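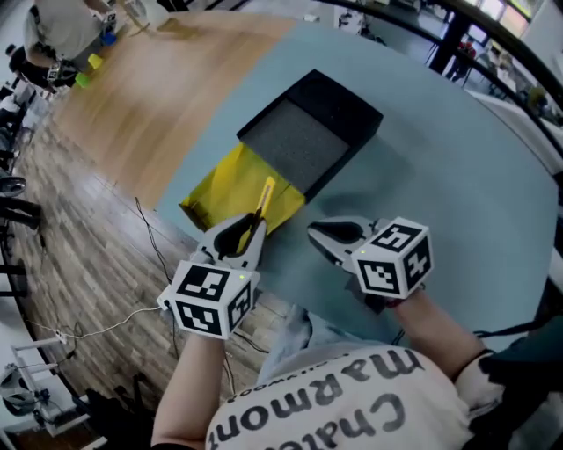

Ein alter Laptop-Akku, der nach einer halben Stunde schlappmacht, ist noch lange kein Grund für ein neues Gerät! Ich habe das jetzt am Torkumen meiner Schwester durchexerziert, einem 14-Zoll-Arbeitstier, an dem sonst wirklich alles in Ordnung ist, und war hinterher so begeistert, dass ich den ganzen Ablauf aufschreiben musste. Man braucht dafür erstaunlich wenig: einen großen Tisch mit viel Platz, einen guten Kreuzschlitzschraubendreher, ein Plastikplektrum zum Aufhebeln und für den Karton einen Cutter, so einen gelben wie auf dem Foto. Der Cutter bleibt danach aber bitte weit weg vom Akku. Klingen und Lithiumzellen vertragen sich überhaupt nicht.

Welcher Akku passt?

Bevor ihr irgendetwas bestellt, schaut auf die Unterseite des Laptops und notiert euch die vollständige Modellbezeichnung. Beim Torkumen 510 gibt es zwei Varianten, eine mit langem, flachem Akku und eine mit kürzerem und etwas dickerem. Von außen sehen die Geräte gleich aus, innen passt der eine Akku nicht in das Fach des anderen. Am sichersten ist es, den Boden einmal abzunehmen und die Teilenummer direkt vom alten Akku abzulesen. Ja, das heißt, dass man zweimal schraubt. Mir war das lieber als eine Rücksendung.

Drei Angaben müssen stimmen: die Teilenummer, die Spannung in Volt und die Form des Steckers. Die Kapazität (in Wh oder mAh) darf etwas höher liegen als beim Original, das bringt einfach mehr Laufzeit. Ich habe mich für einen Nachbau von Woltska entschieden, der saß auf Anhieb. Den von Sinlow hatte ich auch im Warenkorb, da fehlte mir aber die Angabe zur Kabellänge.

Vorbereitung

Sichert eure Daten. Beim Akkutausch passiert der Festplatte normalerweise gar nichts, aber eine Sicherung schadet nie – und wenn man sowieso einen Nachmittag am Gerät sitzt, kann sie vorher nebenbei laufen.

Dann den alten Akku auf unter 20 Prozent leeren. Ein fast leerer Akku ist deutlich ungefährlicher, falls man beim Ausbauen doch mal abrutscht. Danach den Laptop komplett herunterfahren (kein Standby, kein Ruhezustand!), das Netzteil abziehen und den Einschaltknopf 5 Sekunden gedrückt halten.

Manche Geräte haben im BIOS eine Funktion, die den internen Akku abschaltet. Beim Torkumen heißt der Punkt »Internen Akku deaktivieren« und steckt im Menü unter »Energie«. Wenn ihr so etwas findet, unbedingt nutzen, das ist superpraktisch.

Ausbau

Legt den Laptop mit dem Deckel nach unten auf ein weiches Tuch. Löst alle Schrauben am Boden und legt sie so hin, wie sie im Gerät saßen. Ich zeichne mir dafür immer den Umriss auf ein Blatt Papier und klebe die Schrauben mit Klebeband an die richtige Stelle, denn die beiden hinteren sind länger als der Rest. Wer die vertauscht, drückt im schlimmsten Fall von innen gegen die Handballenauflage.

Jetzt kommt das Plektrum zum Einsatz. Am Scharnier ansetzen, vorsichtig hineindrücken und langsam einmal ringsum fahren. Es knackt dabei ordentlich, das sind nur die Clips. Wenn an einer Stelle gar nichts geht, lieber noch mal nach einer vergessenen Schraube suchen! Gern sitzt eine unter einem Gummifuß.

Ist der Boden ab, zieht ihr als Erstes den Akkustecker von der Platine. Immer am Stecker selbst, nie am Kabel, und gerade heraus in Richtung Akku. Mit dem Fingernagel links und rechts abwechselnd schieben klappt wunderbar. Erst danach kommen die Schrauben am Akku dran, dann lässt er sich einfach herausheben.

Achtung: Wenn der alte Akku aufgebläht ist, hebelt ihr nicht daran herum. Sitzt er fest oder ist er verklebt, gehört das Gerät in eine Werkstatt.

Einbau

Neuen Akku einlegen, festschrauben (handfest reicht völlig), Stecker einrasten lassen. Verlegt das Kabel genau so wie vorher in der kleinen Führung, sonst klemmt es später unter dem Boden. Und wo das Gerät schon mal offen ist: Ein kurzer Stoß Druckluft in den Lüfter wirkt Wunder! Dabei das Lüfterrad mit einem Finger festhalten.

Boden auflegen, ringsum andrücken, bis alle Clips sitzen, Schrauben zurück an ihren Platz. Dann das Netzteil anschließen und einschalten. War der Akku im BIOS deaktiviert, wacht das Gerät erst mit Netzteil wieder auf, also keine Panik, wenn der Knopf vorher nichts tut.

Die ersten Ladungen

Ladet den neuen Akku einmal ganz voll, nutzt ihn dann normal bis kurz vor der Warnung und ladet wieder auf 100 Prozent. Nach 2 solchen Runden zeigt die Anzeige meist vernünftige Werte. Wer es genau wissen will, öffnet unter Windows die Eingabeaufforderung und tippt:

powercfg /batteryreport

Der Bericht landet als HTML-Datei in dem Ordner, den das Fenster danach anzeigt. Interessant sind die Zeilen »Design Capacity« und »Full Charge Capacity«, die bei einem frischen Akku nah beieinanderliegen sollten. Ich lasse zusätzlich das kleine Programm Mota mitlaufen, das die Kurve über mehrere Wochen aufzeichnet – herrlich für Leute, die gern auf Diagramme schauen.

Wohin mit dem alten Akku?

Auf keinen Fall in den Hausmüll. Klebt die Kontakte mit Isolierband ab und gebt ihn beim Wertstoffhof oder bei einem Händler ab, der solche Akkus zurücknimmt. Bis dahin lagert er kühl und trocken, mit Abstand zu allem, was brennen kann.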